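Arm stops short of object on upper shelf, but reaches the same object on lower shelf

Posted in Manipulation and Planning

Martim Antunes

I have a humanoid with two arms and multi-finger hands, and I am trying to get it to pick slippers off a two-level shoe rack. Perception comes from a single RGB-D camera in the head. The planner is sampling-based with a fixed time budget, and the final approach is a straight Cartesian segment along the grasp axis.

Picks from the lower shelf are fine. On the upper shelf the arm gets to the pre-grasp pose, starts the Cartesian segment and stops before the fingers are around the slipper. The log says the path was only partly computed (58 percent on the last one) and the executor then runs whatever part it was given. No collision is reported and no joint limit is reported. The gap between hand and slipper is not constant either. If I turn the slipper slightly, the planner sometimes returns the full 100 percent and sometimes returns less than before.

What I have tried so far:

Raising the planning time. No change, as expected for a Cartesian segment.
Halving the step size on the segment. The fraction moves a little in either direction.
Turning off collision checking. The fraction goes to 100 on most attempts, but I do not want to run it that way next to a metal frame.
Recalibrating head camera to base. The residual was small before and is small now.

The rack is in the planning scene as a set of boxes, one for each shelf board and one for each tube of the frame. The octomap is also on. I build it from the head camera at 44 mm resolution. The slippers are light colored with thick soles, and the ones on the upper shelf have raised decorations on the strap.

Is this an inverse kinematics problem or a scene problem? I can't tell from the log which one is cutting the path.

tarwood_dev

Had the same thing on a different arm. Set the jump threshold to zero and it went away. Also check that your tool frame is the one you think it is, ours was at the wrist flange for months.

Carolina Barreto

You have given most of the answer in your third item. If the fraction goes to 100 with collision checking off, the solver can reach the pose and the scene is what cuts the path. The Cartesian interpolator checks each waypoint, and when one is in collision it truncates the path and returns the fraction. In many wrappers the contact pair is computed and then thrown away, which is why the log is silent. Query the first rejected waypoint directly with contacts enabled and print the two body names. It is a few lines of code and it ends the guessing.

My expectation is that one of the two names will be the octomap. At 44 mm a voxel is large compared with the opening of the hand around a slipper strap. There are three separate effects to look at.

First, the target object is probably in the map. If you add the slipper as a collision object but do not clear the voxels it covers, the fingers are allowed to touch the object and still forbidden to touch the voxels in the same place. Raised parts on the strap make this worse, as a few stray depth points are enough to fill the voxel above them. Clear the region around the target with some padding before you plan the approach. We clear the object's bounding box grown by 13 mm on each side, after which the allowed collision matrix does what people expect of it.

Second, the arm is in the map. From a head camera the forearm passes over the upper shelf and covers a good part of it. Your self-filter uses the robot model, and anything mounted on the real arm but missing from the model is treated as part of the world. Brackets near the wrist and cables along the forearm are the usual cases. They leave a trail of occupied voxels behind the hand, and the next plan starts in collision or close to it. Add simple shapes for the brackets to the model, raise the self-filter padding on the forearm links, and see whether the fraction becomes repeatable. The same applies to the other hand if it is in view at the bottom of the depth image.

Third, freeze the map. Take one snapshot with both arms out of the way, plan against that, and stop integrating until the pick is done. A person working near the arm will otherwise end up in the map as well, and you will get a different scene on each attempt.

On the jump threshold: setting it to zero disables the check for large joint space jumps. It will raise the fraction in some cases, but it also permits the elbow to flip between two waypoints. I would not do that beside a rack. Keep it on, and if it turns out to be the limit, seed the solver from the previous waypoint and choose a different elbow configuration at the pre-grasp pose.

Also change the executor. A partial approach should be rejected. Ours refuses any grasp segment below a set fraction, backs off to pre-grasp and samples another grasp angle. For the slippers we rank candidates by clearance to the uprights and prefer a grip near the strap.

We run this on a very similar rack at Soreck, with the snapshot taken at the start of each pick.
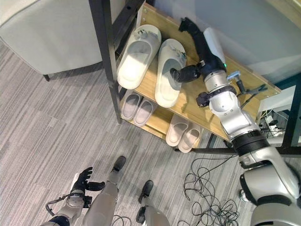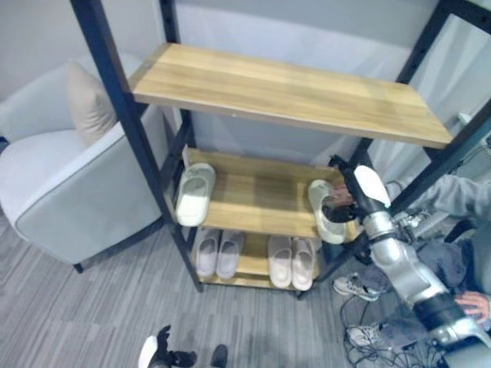 Upper-level pick: hand beside the right white slipper (first), white slipper held near the strap on the middle shelf (second).

Martim Antunes

Contacts printed. The pair was the thumb link against the octomap on nearly every attempt, and the forearm against the octomap on the others. Clearing the padded box removed the thumb cases. The forearm ones come from a cable clamp that is not in my model, so I will add a cylinder for it and regenerate the self-filter. I have left the jump threshold alone. The executor now rejects partial segments.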